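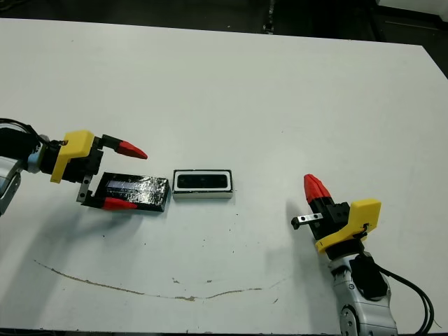 Two grippers, a flat black block and a little white box.

I love this stuff. I've had a robot vacuum since the days when they got lost under the couch, and I'd sign up tomorrow for a machine that boxed, sorted and put away for me. So when people write in asking whether it's time to hand the chores over, my answer is some of them, yes, and go ahead and enjoy it! But the jobs you'd guess are easy are often the ones still being worked out.

Take putting a thing in its box. You do it with one hand while talking on the phone. Your fingers feel the rim, you nudge, you wiggle, it drops. A machine with two pointed fingertips has to know where the rim is, how the block is turned and how hard to squeeze, and if the block is wrapped in something shiny and crinkled the camera gets streaks of glare to puzzle over too. I find it thrilling that anyone is tackling it with ordinary bits on a plain white table.

What's worth handing over now

Floors. Still the champion. My old Lirnitz does the downstairs every morning at 10 and I have stopped owning a broom. Pick up cords and socks first, lift the chair legs onto the table if you can stand to, and wash the filter twice as often as the booklet says.

Grass, if your yard is flat and has a fence. Mine slopes, so I'm still pushing.

Anything that repeats in exactly the same spot. In a small shop this is where the fun starts. A friend's packing bench in Partington has a simple arm that moves jars from a rack to a carton, 300 on a good day, and it's a joy to watch. Same jar, same rack, same carton. Ask it to do a mug and you'll be sweeping (see Floors).

What to keep for yourself a while longer

Laundry folding. There are wonderful videos. Look for the little note saying how much they've been sped up.

Dishes out of the rack, especially anything nested, wet or see-through.

Putting things back in snug boxes, trays and cases. It's coming along, and I think it will be one of the first good ones, but I wouldn't clear out your own two hands yet.

Getting a bench ready for a helper, metal or otherwise

These tips come from my own fooling around with a hobby arm, a Droroslow kit that cost me 70 dollars secondhand and has given me more pleasure than the lawn mower ever did. They work just as well if the helper is your nephew.

Use a plain, matte top. Pattern confuses cameras and hides screws from people. Old stains and scuffs are fine so long as they stay put, and I've quit scrubbing mine.

Contrast is your friend. Dark parts on a light table, or the other way about. If the part and its tray are both black, line the tray with a scrap of white paper.

Leave finger room. Both sides of every item! I used to line my boxes up tight like books and the arm would knock over the neighbor every time. Now there's a gap between them and I drop fewer things myself.

Kill the glare. Move the lamp off to one side, or tape a piece of baking parchment over it (cool LED bulbs only, please). For glossy packaging, turn the item a little and see if the streak goes away.

Tie up the cables, but leave a loop at each wrist so it can bend. My first attempt was so tidy that the arm yanked its own plug out.

Run it slow, and run it 40 times before you believe it. Three good tries in a row means you've had three good tries. Keep a pencil tally on the wall.

And stay in the room. Hair back, sleeves rolled, hand near the switch.

As for price, a decent pair of arms can still run well past 2000 dollars, so borrow or share before you buy. The makers' club at Grarnia lets you book theirs in the evening, and they're delighted when somebody brings in a real chore.

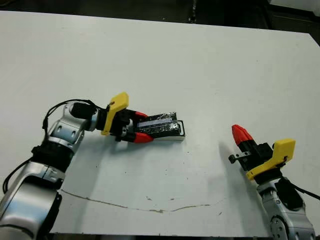

Arnaldo Magalhães wrote back in March that he'd be happy with a machine that did half of a job, as long as it was always the same half. He would gladly put the lids on himself if the arm would fill the boxes, and he doesn't care if it takes all night, because he's asleep. He does want to know who picks up the one it drops at 2 a.m.

You do, Arnaldo, in the morning, same as ever. Put a rubber mat down and a lip along the edge of the bench, and it won't roll far.

Related tips
Getting a robot vacuum over a thick rug
Labeling parts drawers so other people can use them
Five uses for baking parchment outside the kitchen
Cable ties, hook tape or string?
Sharpening a push mower at home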